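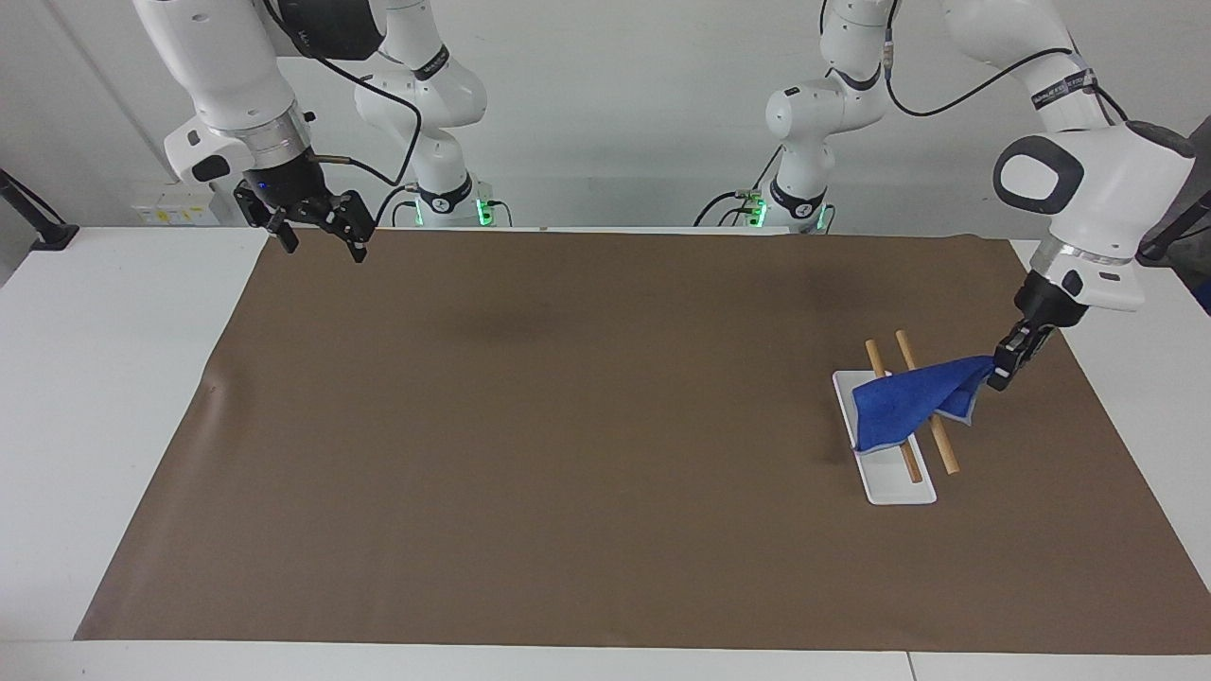 Cloth napkins were fine at his grandmother's house, Zaid Karam told the Rustgate school board, but he would like to know who is going to fold 1013 of them every afternoon.

The board didn't have much of an answer. It voted anyway to go ahead in October with a plan to replace paper napkins in the district's lunchrooms with reusable cloth ones, each student's place set with a cloth on a tray. The cloths come from Oltard, a table linen supplier that has promised the district lower costs, less trash and, according to its brochure, "a calmer lunch."

How a piece of fabric makes lunch calmer was not explained at the meeting. Kausar Kakakhel, who runs purchasing for the district, said the phrase was the company's and that she wouldn't try to defend it. She did defend the price. The district spends $192 a week on paper napkins, she said, and Oltard's cloths are supposed to last for two school years.

Supposed to, according to Oltard. The company's figures come from its own wash tests, and the two-page summary handed out at the meeting did not say what was spilled on the cloths before they were washed. Anyone who has seen a second grader with a bowl of chili may want that filled in. The summary also left out the cost of water, detergent and the extra staff time, all of which the district would pay.

The folding is where the plan looks thinnest. Under Oltard's method, a clean cloth is picked up by one corner, allowed to hang, and lowered onto the tray so that the far end lands first. The rest is then folded over it. The brochure puts this at 10 seconds a cloth. That works out to nearly three hours a day for one person if every cloth goes right the first time, and cloth out of a laundry bag seldom does. A crumpled square has to be opened up before anyone can find its corners. The brochure starts its count with the corner already in hand.

Qusai Srour, speaking for the lunchroom staff, said they had been given one sample pack and an afternoon to try it. They laid brown paper over a table to keep the cloths clean and went through the pack twice. Srour said some of the folds came out fine and some "looked like a sock." The staff has asked for paid time to do the work and has not been told yes or no.

Oltard's sales manager, Darmawan Majimbun, said by phone that speed improves with practice and that customers "rarely" complain about folding. He would not name a school district that has used the cloths for a full year. Asked whether the cloths could simply go on the trays unfolded, he said they could, but that the company doesn't recommend it.

That may be where this ends up. Board member Tülin Taşdemir, who cast the only vote against, said she had nothing against cloth and would have backed a trial in one lunchroom with the real costs written down. Her motion to do that failed without discussion. The board also turned down a competing bid from Sanna for a heavier white cloth, on price, though neither bid included laundering.

The contract lets the district return unused cloths within 20 days of delivery. Cloths that have been washed even once don't count as unused, and the company's own instructions say to wash them before the first lunch.

Kakakhel said she would ask Oltard about that clause. The board takes public comment on lunchroom spending at its next meeting, which starts at 6 p.m. in the middle school library.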